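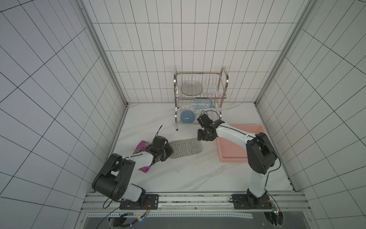
Sunil Bepari 于 2025年7月26日 写道：

各位好。我把 Prultberg 草案（桌面双臂工位操作规范，供讨论稿）从头到尾读完了，意见写在下面，顺序按条文来。

总的看法是，草案管得太细，该管的地方又留了空。工位布置那一章写了很多关于物品摆放的要求，连碗架应当靠哪面墙都有建议，可是操作者在什么条件下可以把手伸进工位，全文只有一句“应确认安全”。确认什么，由谁确认，确认之后机械臂处于什么状态，都没有写。我在现场见过的做法至少有两种：一种是断开使能，臂靠抱闸或者靠支撑停住；另一种是程序暂停，电机还带着力矩。这两种在草案里都叫“停止”。新来的人看了这一条，会以为暂停键就够了。

第2条的术语，建议把“停止”拆开，分成“暂停”“失能”“断电”，后面各章凡是用到“停止”的地方逐一替换。工作量不小，但不拆开的话后面没法谈。另外要注意，小型臂有不少没有抱闸，失能以后会往下坠。草案现在默认失能比暂停安全，对这类臂来说未必成立。手在臂下面的时候把使能断掉，小臂砸下来，力气不算大，夹到手指也够疼的。

第3条关于线缆。原文是“线缆应整齐固定，不得影响机械臂运动”。我不反对这个意思，但它没法检查。检查的人看一眼说整齐，另一个人看一眼说不整齐，谁都没有错。腕部的线必须留余量，余量留出来就是一个弧，弧一定会晃。能检查的写法是：让臂走到各关节的极限位置，看线有没有绷紧，有没有钩住工位里的东西，有没有进到夹爪的开合范围里。

还有一点是关于记录的。草案要求每次复位以后拍照存档，由操作者对照标准照片恢复摆放。我觉得这一条对很多组来说会变成负担，最后大家会拿同一张照片应付。如果任务本身要求物品位置有变化，对照标准照片恢复反而把数据做坏了。建议整条删掉，由各组自定。

最后，附录里的检查表我没有试用过，不评论。

Sunil

（引文完）

Sunil，各位：

谢谢，意见收到。我负责汇总这一轮的讨论，先逐条回应，有分歧的地方请大家接着在列表里讲，不要单独给我发信，不然下次汇总的时候别人看不到前因后果。

先说术语。把“停止”拆开，我同意，Grernby 那边上个月也提过同样的意见。我手里的修改稿是这样写的：

暂停：控制器停止发送新的运动目标，电机保持力矩，位置保持不变。
失能：电机力矩撤除，臂的姿态由抱闸、机械支撑或重力决定。
断电：动力电源断开，控制电源可保留，恢复供电后不得自动恢复运动。

“恢复供电后不得自动恢复运动”放在定义里不太合适，严格来说它是要求。我先放在这里是怕漏掉，定稿时会挪到操作那一章。有人问过控制电源保留着算不算断电，按这个写法算。如果某个工位的动力电源和控制电源分不开，那就整个断，不另设一类。

关于没有抱闸的臂，Sunil 说得对，原稿写的时候想的是另一类设备。修改稿增加一句：失能后姿态不能保持的，应当先把臂移动到停放姿态，再失能，再伸手。停放姿态由各工位自己定，写在工位卡上，条件是失能以后臂不会落到人手要去的地方，也不会落到易碎的物品上。停放姿态要实际试过。我们这里有一台，卡上写的停放姿态看着很稳，一失能肘部就慢慢往外倒，后来改成让前臂靠在支撑上才算解决。

伸手进工位的条件，我的建议文字如下，请大家挑毛病：

操作者伸手进入工位之前，应当使两条臂都处于失能或断电状态，并大声告知遥操作端。遥操作端的人应当放开主手或手柄，回答之后，操作者方可伸手。操作者离开以后再次告知，遥操作端回答之后方可恢复使能。只有一个人操作的，应当在伸手之前把主手放回支架。

这里“两条臂都”是有意写的。有人会说，我只动左边的东西，右臂停着不动，没必要连右臂一起失能。双臂工位的工作区是重叠的，左边的物品右臂也够得着，反过来也一样。现场判断够不够得着，判断错的时候不少。一起失能多花不了多少时间。

“大声告知”这个说法 Ramanauskas 的同事不太喜欢，觉得不像规范用语，想换成“以约定方式告知”。我倾向保留原话。约定方式可以是灯，也可以是界面上的按钮，但是按钮按了以后对面的人有没有看见，按的人不知道。出声并且等到回答，双方都知道对方听见了。如果某个工位的操作端和臂不在一个房间，那就用对讲，也要等到回答。这一点可以加注说明。

线缆一条，Sunil 给的检查方法我基本照抄，做两处改动。一处是“走到各关节的极限位置”改成“走遍本任务会用到的姿态”。走极限位置本身有碰撞风险，工位里如果装了墙板，有的姿态根本走不到。另一处是增加对视线的要求，原稿完全没有提。线缆不挂东西、不绷紧，但是挡在固定相机和物品之间，这种情况在数据里很常见，事后又没有办法补救。

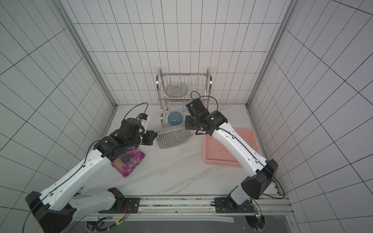

视线这一条怎么写，我改了几遍都不满意。最早写的是“线缆不得遮挡任务物品”，写完就知道做不到。腕部相机要接线，线要留余量，手腕一到碗架跟前，弧就跟着到了碗架跟前。右臂夹爪停在碗架下层前面的时候，手腕上方那圈黑线正好叠在碗架正面，夹爪本身又把后面浅蓝色的东西挡住一部分。夹爪的遮挡没有办法，任务就是要它过去。线的遮挡可以少一些，比如把弧往臂的后侧引，或者换一个出线方向。所以现在的写法是：在工位卡规定的起始姿态下，固定相机应当能看到每件任务物品足以辨认的部分；不能满足的，应当先调整起始姿态，再调整走线，最后才考虑挪相机。挪相机放在最后，是考虑到相机一挪，前后两批数据就对不上了，标定也要重做。

起始姿态另外还有一个问题，就是臂悬在物品上方算不算合格。原稿没有规定。有的组习惯把夹爪停在任务物品边上，开始录就直接抓，省掉一段接近的过程。有的组坚持先退回到台面上方没有东西的地方再开始。我个人觉得两种都可以，但同一个任务里要统一，并且要写进工位卡。混着用的话，同一份数据里一部分有接近过程，一部分没有，后面用数据的人要自己去猜。Prultberg 第一版的试点里就有这个情况，将近500条记录，最后是靠看第一秒的视频一条一条分开的，花的时间比重录还多。

软的东西要单独讲一下。袋装零食、网状的垫布这一类，每次放下去形状都不一样，复位的时候照着照片也摆不出来。原稿的“恢复至标准位置”对碗和盘子说得通，对袋子说不通。建议分开写：硬质物品按位置和朝向复位，软质物品只按区域复位，朝向和皱褶不作要求，但不得压在臂的下面，也不得有一部分搭在别的物品上，任务本身要求如此的除外。

“不得压在臂的下面”这几个字，有人问是指臂的投影下面还是指真的被压着。我的原意是被压着，或者臂在正常动作里会压到。投影下面有东西很难避免，双臂的大臂和前臂都要从台面上方过去，篮子放在右边，右臂多半要从它上面经过。这种情况要求的是净空够不够，和能不能放在那里没有关系。净空怎么量，目前没有统一方法，我先写“臂在本任务的全部姿态下不得触及容器上沿，任务动作需要触及的除外”。谁有更好的写法请提出来。

台面清洁，原稿没有，我想加。袋装食品反复夹来夹去会掉渣，垫布会掉毛，台面上的碎屑在浅色底上看得很清楚。碎屑对动作影响不大，但会进夹爪的缝里，时间长了开合会涩。更麻烦的是，如果一批数据从头录到尾，碎屑越积越多，画面里就多了一个随时间变化的东西。要求很简单：每批开始之前擦一次台面，批次中间发现碎屑就在复位时一起清掉，清理时同样遵守伸手进工位的条件。清理用的布不要和任务里的布混用，也不要留在工位里。

接下来是我和 Sunil 意见不一致的地方，复位拍照。

Sunil 主张整条删掉，理由是会流于形式，而且会妨碍位置变化。后一半我同意，前一半我不同意。会流于形式是因为原稿要求每次复位都拍，频率太高，又没有说照片给谁看。我的修改是：每批开始和结束各拍一张，复位之间不拍。开始的一张用来核对物品是不是齐的，结束的一张用来核对有没有少了东西、换了东西、相机有没有被碰歪。这两张和标准照片对照的只有相机视角、工位边框和不动的家什，例如碗架；可动物品的位置不对照。

为什么坚持要有结束的一张，举一件 Plellbridge 的事。去年12月他们录一批收碗的任务，中途有人换班，接班的人发现一只碗有裂纹，就换了一只颜色相近的，没有记。这个处理本身没有错，有裂纹就应该换。问题是物品清单上还是原来那只，等到有人按清单去查尺寸，怎么都对不上。如果有开始和结束的照片，几分钟就能查出来。他们后来在自己的规程里加了换物登记，我们这一版也照着加了：更换任务物品的，应当结束当前批次，更新清单，另开一批。外观完全相同的同款可以不另开，但要登记。

Sunil 担心大家拿同一张照片应付，这个可能确实存在。照片由采集程序自动存，和第一条、最后一条记录放在一个目录里，不需要人手动拍，应付的余地就小了。采集程序不支持的，先允许手动。

下面几条没有人反对，我直接列进修改稿，不再单独讨论：

急停按钮应当在操作者不越过工位的情况下伸手可及。放在工位里侧、放在两条臂中间的，都算不合格。

臂的安装板与导轨之间的螺栓，每次挪动工位以后重新检查，检查的人在工位卡上签名。

裸露的电路板和接线端子应当加盖或者加隔板，至少保证物品掉落时不会碰到。工位前沿下面是最容易被忽略的地方，液体任务尤其要注意。任务里有水瓶的，即使瓶子是空的，也按有液体处理。

指示灯的颜色含义应当写在工位卡上。不同厂家的灯含义不同，蓝灯、绿灯在一台设备上是正常，在另一台上可能只表示通电，不能凭颜色判断可不可以伸手。

工位卡贴在操作者站立时能看到的地方。卡上写什么，见附录，附录这一版只改了措辞。

关于附录的检查表，Sunil 说没有试用过，我希望至少有三个组能在下一轮之前试用一遍，哪怕只试一个上午。试用的时候请记下哪一项看不懂，哪一项每次都打勾但从来没有真的去看。后一种最有用，我准备把这类项目要么改写，要么删掉。已经答应试用的是 Grernby 和 Ramanauskas，还差一个组，请有条件的直接在列表里回复。

还有几个问题我没有答案，写出来供大家考虑。

一个是遥操作和自主运行共用一个工位的情况。现在的条文基本上都假定有人在操作端，告知、回答、放开主手，全是对人说的。策略自己在跑的时候，没有人可以回答。我暂时写的是自主运行期间一律不得伸手，要伸手先失能，由伸手的人自己确认。这样写有没有漏洞，请做评测的同事看看。尤其是评测时经常要频繁复位，跑一次摆一次，人很容易图快，用暂停代替失能。

再一个是带墙板的工位。墙板把臂围起来，对旁边走动的人是保护，对伸手进去的人却把退路收窄了，手只能从前面进、从前面出，而臂也装在前沿。草案里没有区分开放台面和围起来的台面。要不要区分，我倾向要，但怎么写还没有想好。有人建议规定复位时只能从一侧伸手，避免胳膊从两条臂之间穿过去。这个建议对宽的工位可行，窄的工位从侧面够不到碗架。也有人用长柄夹子复位，说习惯以后比手快，我没有试过。

最后是易碎物品。透明的盘子，光看画面分不清是玻璃还是塑料，清单上也经常只写“透明盘”。建议清单里增加材质一栏，玻璃和陶瓷的要注明，摔碎以后的处理也要写：断电，用工具收拾，检查夹爪指面有没有嵌进碎片，当前批次作废与否由负责人决定。这一段我放进修改稿的操作一章末尾，文字比较粗，请大家改。

修改稿放在老地方，文件名没有变，带修订标记。对具体文字的意见请引用原句再写，不要只写页码，各人打开以后分页不一样。

下一轮汇总在两周以后，届时没有人提意见的条文就算通过。

魏
Prultberg 草案汇总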